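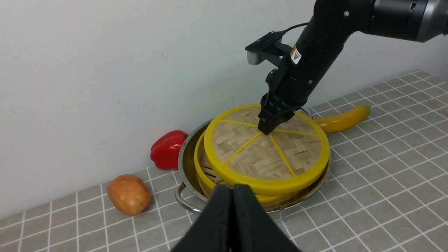 Steamer suppers are back!

Thursday evenings in the Korton kitchen start up again in November, and we're opening with the one everybody asks for: a whole supper out of a bamboo steamer. If yours has been sitting on top of the cupboard since last winter, get it down, give it a rinse and have a sniff. Bamboo that smells of old cabbage wants a good airing by an open window before it goes anywhere near food.

Seon-mi Ji is leading again, and she has been wonderfully firm about the basics. Line the basket with cabbage leaves or baking paper, leave gaps for the steam to come up, and keep the water below the bottom of the basket — if it touches, you're boiling. Any pot will do as long as the basket sits in it snugly and doesn't rock about.

We'll be doing potatoes first, cut into chunks and given a good head start, then strips of red pepper thrown in for the last 7 minutes so they keep a bit of bite. After that it's dumplings, and Vikas Dhillon's ginger and spring onion dressing, which I have been putting on absolutely everything (toast included, and I stand by it).

The herringbone lids are lovely things and last for years if you look after them. Wipe them down, never soak them, and let them dry standing on their edge. Please don't put them away damp! We lost two to mould over the summer and I am still sad about it.

Doors open at half past six. Bring a tub for leftovers and, if you can, your own steamer, as we only have a few to share. To book a place, ring the kitchen on extension 207 or leave your name with Zahira Pangaribuan at the front desk.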